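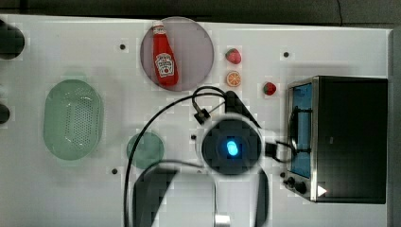 Where do you store play kitchen stuff so it's not all over the table??

Asked in Home & Family > Toys and Playrooms

Ok so we have the white table, the toy ketchup, plates, the green colander, fruit etc. Table is supposed to be for everything (drawing, snacks, puzzles) but the play food has taken over. I clear it at night and by 6 it's back out. Had it all in one deep bin from Flovberg and that was useless – the strawberries go straight to the bottom and the whole thing gets tipped out to find one orange slice.

Kids are 3 and 2. Small apartment in Latoston so no playroom, no closet to spare. Wall space is ok but we rent, can't drill. Budget is not much.

Also how do you clean plates like the see-thru ones? They get a sticky film and dish soap isnt really doing it. Thanks in advance

2 answers

Answer 1 – marked helpful by 13 people

Ditch the deep bin. Shallow trays, one layer of stuff per tray, so they can see what's there without dumping. We use the Fehr ones, they slide under the couch. One for food, one for plates and bottles. Big things like a colander – just let the fruit live in it. It's a bowl already, use it as the bowl.

And don't put everything out. Half goes up on a high shelf, swap when they get bored. Made the biggest difference here by far.

For the film: warm water, some baking soda, let the plates sit, then a soft cloth. Not the scratchy side of the sponge, it'll cloud them for good. Check theres no stickers on anything before you soak, labels on toy bottles peel.

My rule for the table is one plate and whatever goes with it. Ketchup on the plate, couple of fruits next to it, rest stays in the tray. Took a while to stick but they get it now, mostly.
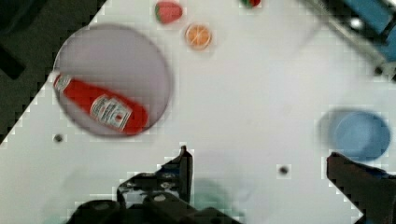 Disagree on the under couch trays, at least with a 2 year old. Mine pulled them out all day long and then sat in them. What worked for us was an over the door shoe organizer, clear pockets, no drilling. Prasatar sells one, any brand is fine tho. Fruit in the low pockets, bottles higher up. Plates dont fit, those went in a magazine holder on the counter.

The one plate rule is good, stealing that.

No idea about the film sorry. I just run ours thru the top rack and hope

Comment from asker: shoe organizer!! ok trying that first. Did the baking soda on one plate and will do the others tonite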